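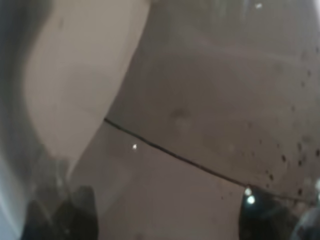
Dorota Baran asked last time if the planner is still throwing away good grasps. Yes, but fewer. February update for Ferneo below, sorry its short.

Perception: depth on see-through cups was the main blocker. New mask filter merged, 708 logged runs replayed against it, 31 bad poses left. Mostly rim height.

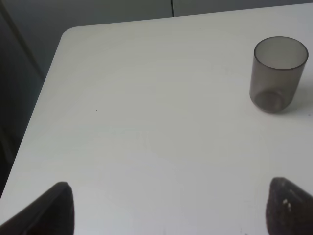
Byung-chul Song has the planner fix on a branch, 3 tests still failing, all in the wrist limits code. Not merging til those pass.

Tooling: replay viewer now opens Stikcombe logs without converting them first. Saves alot of time. 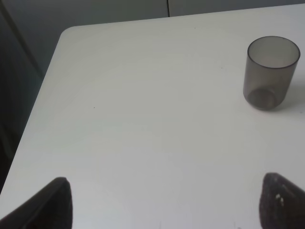 Wrist view, grey cup on white table, gripper open.

Next: rim height, then the Fostlow handover. Budget unchanged.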